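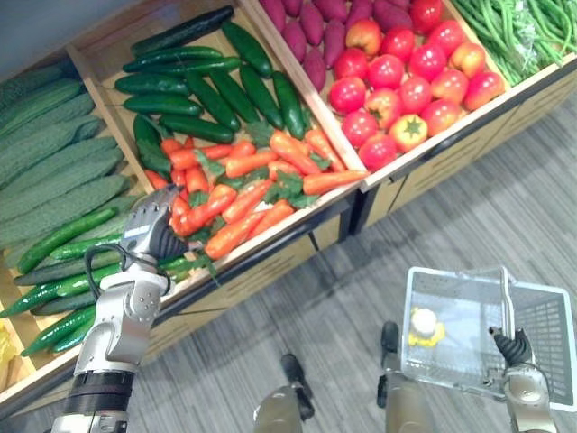
Week 3 handout: Reading a manipulation result
Course reader, Wadstead robotics seminar. Notes by Kanini Bakilana.

The paper for this session is the Muli report on two-armed shopping, by Faraji Mbwambo and others. One arm carries a basket, the other picks vegetables from a display stand and puts them in. The policy is trained by imitation: people drive the robot through the task, the joint positions and head camera images are recorded, and a network learns to predict the next short run of motions from the last few images.

The training set has 629 demonstrations. The evaluation has 200 trials. Write both numbers at the top of your page and keep asking what each one covers.

1. What is a success?

The report counts a trial as a success if the named item ends up in the basket. It doesn't say what happens to a trial where a neighboring item comes along too, or where the item is dropped and picked up again. I wrote to ask in April and got a polite answer that didn't settle it. Until it is settled, I would not compare the Muli number with the one from Plandov, where a second attempt counts as a failure.

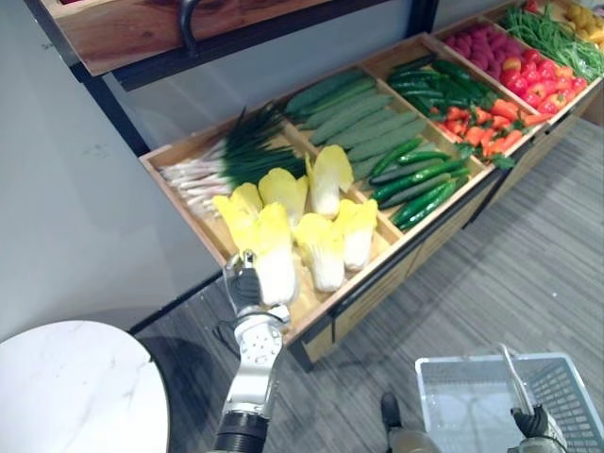
Figure 1. Left gripper closed on the base of a napa cabbage; basket in the right gripper.

2. What is being varied?

The vegetables are artificial. That is a fair choice for repeatability, but a molded cabbage doesn't bruise or shed leaves, and the weight may be wrong as well. The word "produce" in the title promises more than the tests deliver. I also couldn't find a table of starting layouts. If the test layouts are close to the training layouts, a policy that has mostly memorized where to reach will score well.

The cabbages are the hard case, in my view, as they sit close together and the fingers have to get in at the base.

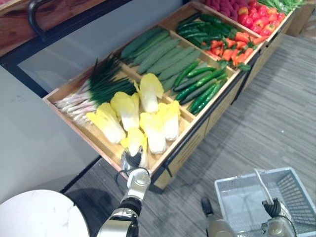
A single average over all items hides this. Carrots and cabbages ask for different grasps, and we need the score for each, with the number of trials beside it. Split 200 trials over enough items and the error bars get wide.

3. The missing baseline

Clanov is cited but never run. Nor is there a simple scripted reach using a detected item position. Without one of these I can't tell how much the learning adds.

For discussion: read section 4 of the report again and list every claim that rests on the average alone. Bring one test you would run with the same robot and the same stand, and say beforehand what result would change your mind.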